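Flimach opens a garment folding and sorting room in Dullemell

DULLEMELL, April. Flimach, the company for textile care and reuse, has opened a new room for folding and sorting of used clothing in the former Paiva hall. The room receives garments which come from the household collection in the town and prepares them for the next owner.

The hall was built in 1797 as a grain store. It keeps its high ceiling, and the long tables are now used for sorting. In the first weeks 193 bags of clothing were received. Shirts, trousers and children's wear are kept apart from bed linen, and dark colors are folded separately from light ones.

Every garment is checked before it is folded. It is held up by the two upper corners and pulled tight, so that holes, thin places and open seams can be noticed. Then it is let down on the table, the sleeves are laid to the back, and it is folded in 3 parts. Pieces with a small damage go to the repair shelf. Pieces which cannot be repaired are sent to Skiltelitz, where they are cut for cleaning cloths.

"A wrinkled shirt is often a good shirt," said Vignesh Namboodiri, head of operations at Flimach. "People see the wrinkles and they think it is finished. We would like to give it a second look, and for this we need space and good tables."

The company also offers a short folding course on Tuesday evenings. The course takes 2 hours and is free of charge. Participants may bring their own laundry, in a clean condition.
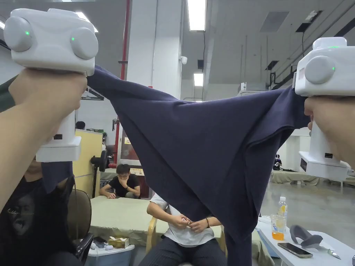

Namboodiri added that dark cotton is the most difficult for beginners, as lint and faded places are easy to miss in the evening, and he advises them to turn each piece inside out and check the seams one more time before the first fold.

Clothing can be brought to the side entrance of the Paiva hall during opening hours. Bags should be closed and shoes should be packed separately. Places in the course can be reserved at the entrance desk.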